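Gonby Robotics Group
A thread on teaching our arm to pick things out of a bin, and what happened when we let it practise by itself. July 2026 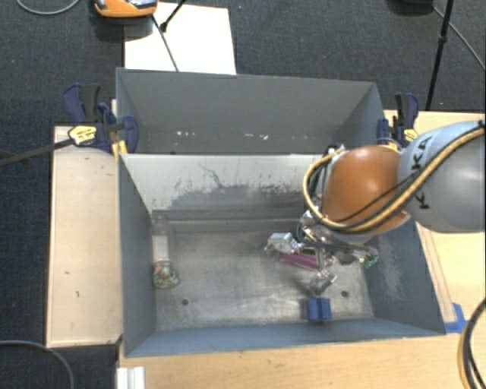

1/ What we were trying to find out

Hello all! I promised a few of you at the spring meeting that I'd write this up in plain words, and then the write-up grew and grew, so please put the kettle on. The question is a simple one to ask. If an arm already has a so-so idea of how to grab things, does it get better faster by practising on whatever is in front of it, or by us choosing its practice for it?

2/ The bin and the arm

We work with a KUKA arm, a gripper with several fingers and a pair of grey metal bins set one behind the other. The job is to pick an object out of one bin and drop it in the other, and when the first is empty the arm turns to the second and sends everything back again. It's a lovely arrangement for long runs, as you never have to go in and tip things out by hand (well, hardly ever, see post 9).

3/ The objects

I have a soft spot for the objects, I'll admit. We like a mix of shapes: a clear bottle lying on its side, a little blue block with a groove down its face, something long and flat in bright pink. Flat things are miserable to pick up with fingers. Bottles roll. Small blocks like to sit right up against a wall, where there's barely room to get a fingertip in behind them.

4/ Two ways to practise

In the first way, which we call free practice, the arm went for whichever grasp it scored highest, every single time. In the second, which we call doubtful practice, it went for the grasp it was least sure about, so long as the score cleared a low bar. Both started from the same model, and both got 1725 attempts. We nicknamed the second one Dankwa, after the street our old lab was on, and the name has stuck to the point of appearing in our file names, so I may as well use it.

5/ While practising, Dankwa looked dreadful

I want to be open about this, as a few people saw the early numbers and were worried (so was I!). Of its 1725 attempts, 1189 failed. Free practice seemed far happier the whole way through, picking up the easy things over and over, and if you'd stood and watched the pair of them for an afternoon you would have picked the wrong winner without a second thought.

6/ Then the test

For the test we put away all the practice objects and brought in 14 new ones, and both models were told to use their best grasp. Dankwa came out ahead on most of them, and the gap was widest on the flat ones. On round things there was very little between the two. Free practice was a touch better on one soft toy and we still don't know why; I've watched those recordings more often than is good for me.

7/ What we think is going on

An arm that only tries what it's good at sees very few near misses, and the near misses seem to be where most of the learning sits. When a finger slides over the top of something thin, the model gets a nudge about finger height that a hundred tidy bottle grasps would never give it. I'm fairly confident about that for flat objects. For things stuck in corners I'm much less so, and we have a separate run planned.

8/ Please don't read too much into it

We tried one arm, one gripper and one kind of bin. The starting model was already half decent, and I suspect that starting from nothing would make doubtful practice a slow and gloomy business. We repeated the whole comparison from 6 different random starts and the order came out the same way each time, which cheered me up no end, but it's still one lab.

9/ Small practical notes, for anyone setting up something similar

Clamp your bins. Ours are clamped at the sides, and before we did that they crept along the table a hair at a time until the arm was reaching for places that had moved. Sloping walls help a great deal, as things slide back towards the middle. Leave plenty of slack in the cables near the gripper, then check them again with the wrist turned as far as it will go. And do look at your bins' surfaces now and then: scuffed metal throws odd bright patches, and our depth readings suffered for it until we changed the lamps.

10/ What's next

The corner run comes first, and after that we'd like to mix the two kinds of practice, starting out free and growing more doubtful as the model improves. The plan is to have something to show by October. If your lab has a different gripper and some patience to spare, I'd dearly love to hear from you, and I'm happy to talk through the scoring in the replies, where I can go on at even greater length.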